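The Watcher at Karau

A short story
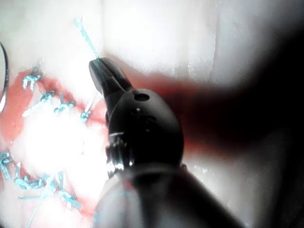 Illia Prokopenko had driven 80 miles to look at a comet he did not believe in.

He believed it existed, of course. There were charts. What he doubted was the newspaper, which had promised a tail "as long as your outstretched hand," and he had been reading newspapers long enough to know whose hand they meant. In October the same paper had promised a meteor storm. He had sat on the hood of his car until two in the morning and seen 5 meteors, one of which was probably a plane.

The hill at Karau was already full when he got there. People had brought blankets and folding chairs. A man in a wool hat was selling coffee out of his trunk and telling every customer that the comet had last come by when there were mammoths.

"Who wrote that down?" Illia asked.

"Wrote what down?"

"The mammoths."

The man gave him his change and looked at the next person in line.

Illia set up his telescope away from the others, down by the fence, where the ground was soft and one leg of the tripod kept sinking. He had bought it from a shop in Nultik that was closing. The box had a picture of Saturn on it, huge and gold. Through the eyepiece Saturn was a grain of rice. He had written the company a letter about it.

The sun went down and left a long orange smear. There was a bank of cloud on the horizon, low and flat, exactly where the comet was supposed to be. He felt a certain satisfaction.

"It'll move off," said a boy behind him. He was maybe ten, in a coat too big for him.

"Says who?"

"My brother Roman. He's got an app."

"Has he ever seen an app be wrong?"

The boy thought it over. "He says the weather's wrong but the app's right."

Illia had worked 34 years in county road maintenance and had heard this argument before, from engineers. He went back to his eyepiece. Cloud. He moved the tube a little to the left. More cloud, with a radio tower in it.

Up the hill somebody shouted, and the whole crowd made a noise together. Arms went up. Illia looked where they were pointing and saw Venus.

"That's Venus," he said.

"They think it's the comet," said the boy.

"I know what they think."

Neither of them went up to tell anyone. People were taking pictures of it. After a while the coffee man closed his trunk, and the cars began to leave in a line with their headlights on, which ruined everybody's eyes for another half hour.

The boy stayed on the fence. His brother was asleep in the car, he said, with the app still running.

When Illia looked again the cloud had thinned at one end. There was a smudge over the tower. He wiped the eyepiece with his shirt and the smudge was still there. He wiped the other end.

"Let me see," said the boy.

"There's nothing to see. It could be dirt."

The boy looked anyway, holding his breath so long that Illia nearly told him to stop it.

"It's got a tail," the boy said. "A little one."

"How long?"

The boy held up his hand, then folded down all the fingers but the smallest, and showed him half of that.

Illia bent down and looked for himself. He took his time about it. Then he got out his notebook, wrote down the hour and the direction, and after those he wrote "possible," and underlined it.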